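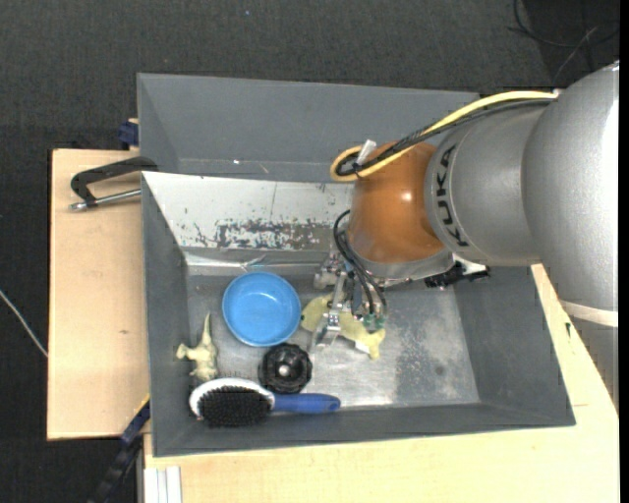
*KUKA arm over a gray bin of household objects and toys.*

# harklow-exercises

Press notices on coastal defense exercises, collected, cleaned up and coded by hand. Release 3, 2025-01-12.

We love this stuff, and we hope you will too! Defense ministries put out a surprising amount of plain, useful text every time they move troops to an island or close a strait for live fire, and most of it disappears when a website gets redesigned. This repository keeps 2,000 of those notices in one place, with the same fields for every one of them.

## What's in it

- `notices.csv`: one row per notice, 2,000 rows
- `exercises.csv`: one row per named exercise, 414 rows, linked by `exercise_id`
- `codebook.md`: every field, with the awkward cases spelled out
- `text/`: full text of each notice, UTF-8, one file each

The main fields in `notices.csv`:

| Field | Type | Notes |
|---|---|---|
| `notice_id` | string | never reused, even after a deletion |
| `exercise_id` | string | blank if the notice names no exercise |
| `issuer` | string | ministry, service branch or local command |
| `lang_orig` | string | 11 languages in this release |
| `stated_purpose` | category | see below |
| `names_adversary` | 0/1/9 | 9 = coders could not agree |
| `troops_stated` | integer | as printed, never estimated |

## Coding `stated_purpose`

This is the field people write to us about, and it's the one we had the most fun with. We code what the notice says the exercise is for, even when every newspaper that week said something else. "Routine" gets its own code. So does "readiness," which is a different thing in most of these texts (Chae-won Won wrote four pages on the difference, and they're all in the codebook, go read them).

Two coders read every notice. Rajkumari Negi settled the ties.

## Known problems

- Troop numbers in joint exercises are sometimes the total and sometimes just the host country's share. `troops_scope` tells you which, when the notice does.
- Translations were done with the Trondent toolkit and then checked by a reader. In 40 notices the check is still open, flagged `tr_check = 0`.
- Naval notices are thin before the Tidbridge archive starts. Don't read a trend into those early years!
- Corrections issued later by the same office are separate rows. Join on `corrects_id` if you want only the final version.

## Changes since release 2

- Added `troops_scope`
- Merged duplicate exercise names (spelling variants, mostly)
- Fixed date parsing for notices that run over a month end
- Dropped the old `tone` field, agreement was too low

Next release is planned for June, with the Holloway scans if the OCR holds up.

## Getting involved

Found a notice we missed? Open an issue with a link and the original text pasted in. Partial texts are welcome too, just say so in the title.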